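Search this site
Enter keywords
Go

Bedroom Turnover Gallery: Bed Runners and Laundry Baskets

This gallery belongs to the Treloar house notes on keeping a bedroom in order between full cleanings. It covers the foot of the bed, the floor next to it, and the path that worn clothing takes from one to the other. The pictures show a bed that has been made while some clothing is still out, the usual state of a room at midday. Measurements in the text refer to our standard room setup and should be adjusted for other bed sizes.

A runner on the foot of the bed has two uses. It protects the duvet cover from shoes, bags and clothing, and it marks a limited area where items may be put down for sorting. Sorting on the runner keeps skin oils and lint off white bedding. The runner is washed on its own schedule, every 2 weeks in our setup, while the duvet cover follows the sheets.

The basket should stand within one step of the corner of the bed. Placed farther away, it gets used less and the runner fills up. An open top is preferred to a lid for daily use. Woven baskets let air through the sides, but the inside should be checked for broken strands that can catch knitwear. A cotton liner solves this and can go in the wash with the load. 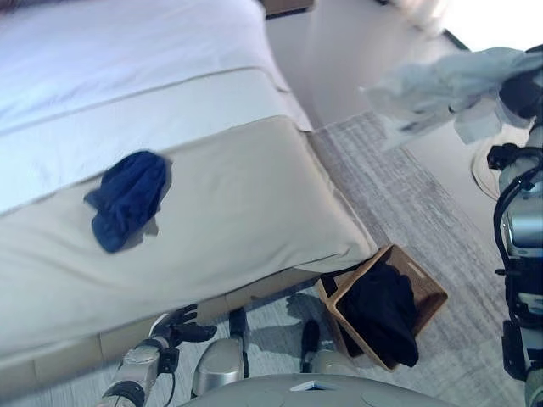
Foot of the bed with runner, one navy item on it. Woven basket on the rug, black clothing inside.

Dark clothing goes into the basket first. Black and navy can share a load in most cases, provided the navy item has been washed at least 3 times and no longer gives off color. New navy cotton should be washed alone. Turn dark items inside out when they go into the basket, not at the machine, where the step is often skipped.

Rug care near the basket is simple. Lift the basket when moving it. Dragging flattens the pile in one direction and leaves a track that vacuuming does not remove. Move the basket a hand's width to either side each month so that the same spot does not carry the weight all year.

Light clothing is kept apart from dark clothing from the start. With a single basket, leave the whites on the runner until the dark load has gone to the machine, then use the empty basket for the second load. With two baskets, the lighter one stands on the window side of the room. Neither arrangement needs a label if it is kept the same every week. 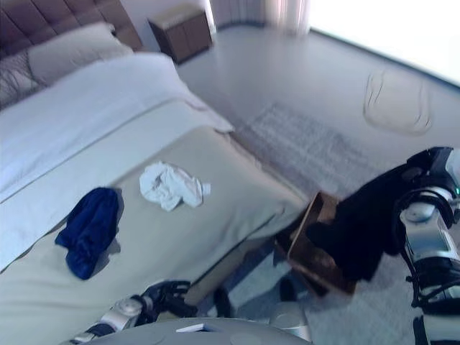 Bronwyn Nepia wrote in to object to the single-basket method. Her point was that whites left on a runner tend to stay there overnight, end up on the floor when someone gets into bed, and then need a second sort in the morning. She uses a divided bag from Zistum and reports that the runner stays clear. Her cotton runner also shrank after one wash at 95 degrees Celsius, and she asked that a temperature be given on this page.

The temperature question is a fair one. Follow the sewn-in label. For an unlabeled runner of unknown fiber, use a cool wash and line dry. Hot programs, 90 degrees Celsius and up, are meant for plain white cotton and linen and should not be used on dyed or mixed fabric.

Straightening the runner takes place after the clothing is off it. Pull from both sides at the same time, smooth from the center toward the edges, and let the overhang fall evenly. Small creases across the top are normal in soft weaves. Steam them only if the care label allows it.

Page last revised May 30, 2021

Related items
Duvet covers: closing types and wash wear
Ultley basket liners, fitting notes
Headboard upholstery: dusting tufted panels
Plerer curtain track, cleaning in place
Rug rotation table, November update
Nightstand drawers: sorting small items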